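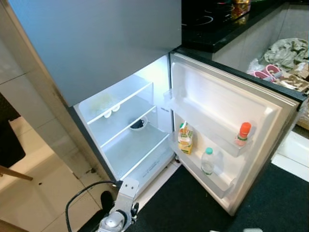

I cut the grocery bill from $206 a week to $164 over the summer, and most of the difference came out of the refrigerator. I didn't switch stores or start clipping anything. I stopped shopping until I could see the shelves. By the time I go out now it's down to a small bowl of something in the middle, a carton of juice and a little water in the door, and the bottle with the orange cap that I keep moving from one fridge to the next. Everything I own to eat cold is visible from where I stand, and the list takes two minutes.

Before, I'd buy a second jar of whatever was hiding behind the first one. In August I threw out two bags of salad and a tub of sour cream in the same evening, and the week before that it was half a rotisserie chicken. I wrote it down on the back of a Rasby receipt and left the receipt on the counter for a month. I hate waste and I was good at it.

Running it low

The way I do it is dull. Shopping is every eight days, a day later than I want it to be. The last two dinners are always eggs, rice, or something from the freezer. If there's one portion left of a thing, it goes in the smallest bowl it fits in and goes on the middle shelf, and that's lunch. I don't use the back corners. I used to put condiments there and they might as well have been in the attic.

Ifeoma Ojo, who I used to share a place with in Curneck, kept a list taped up with everything in the fridge on it and crossed things off. I tried it for a while. I'd forget to cross off the mustard and then trust the list over my own eyes, so I gave up on it. 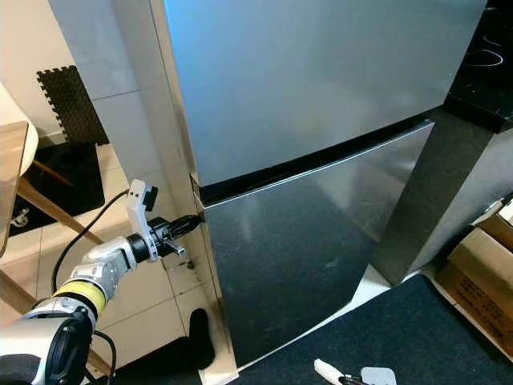

I also wipe it down on the day before shopping, when there's hardly anything to move. Warm water and a drop of dish soap, a rag, the shelves first and then the bins in the door. I skip the baking soda. The rubber seal gets a pass with a toothbrush every other time, mainly at the hinge side where crumbs collect. The outside I do when I remember, and stainless shows everything, so I could remember more often. I had a spray from Plornel that was supposed to stop fingerprints. It left streaks and smelled like a dentist's office, and I went back to a damp cloth.

Getting it in the door

The part I still do badly is unpacking. I come in, the bags go down on the first flat surface, and then I check my phone. The cold things should go in right away and I know that. What I've started doing is tying the handles on the bag that holds things for the fridge and leaving the dry goods bags open. It's the knot I go for first.

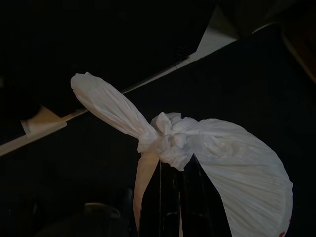
Handles tied, so it goes first.

It works most of the time. It doesn't work when the bagger at Rasby ties all of them, or when I've picked up dinner at Jitpraphai on the way home, since they tie theirs too, and tighter. I've cut one open with scissors and lost some curry over the side.

The table is the other half of the problem. It's the light wood one, worn pale on top, and it's the first flat surface I get to, so it catches everything. Striped package, lidded container, bottles, the bag itself. I tell myself I'll sort it in order and then I sit down in one of the white chairs. Last time the butter sat out through a whole phone call with my sister.

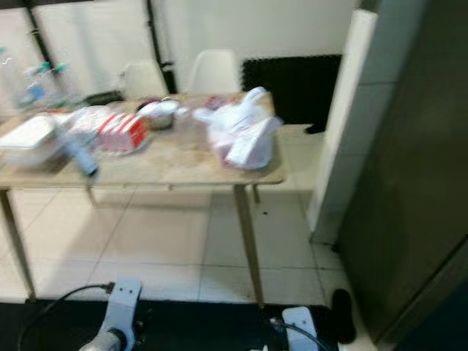

What I'd still like to fix

A shelf for the dry stuff, near the door, so the table only has to deal with the cold bags. I priced one and it was more than I wanted to pay. Saving $42 a week comes to a little over $2000 a year, so I can probably afford a shelf, but I'm going to wait until I've kept this up through the holidays. Two people are staying with us then and I don't expect the eight days to hold.

I also want to find out if milk keeps longer on the middle shelf than in the door. I've had it go off early both ways.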